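Stop averaging over the easy kitchens

Read the Troston results twice now. 1,645 simulated rollouts, one success number at the top, everybody happy. I'm not.

A mean over that many runs hides the thing I care about. Five of the 25 layouts do most of the failing. Same policy, same hand, same bowl. Vitória Mendes reran those five with 11 new seeds each and they stayed bad. So not noise. Layout.

My guess is the counters. Speckled stone, and the policy looses the edges of anything shiny or see-through. A guess! But you can't even ask the question from one average. Zulmira Fonseca says per-layout tables are "too much for a reader." Come on. It's 25 rows.

And yes it's sim, so the renders are cheap. Use that. Swap the granite, keep the rest, run it again. Glass plate on stone, a croissant on it, hand open off to the left:
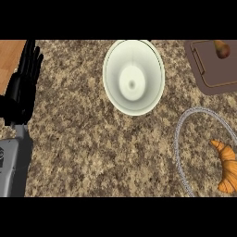
What I'd want instead

Per-layout numbers, always. Worst five printed first. Seeds listed. The mean can go in a footnote, teh smaller the better. Husberg next, same request.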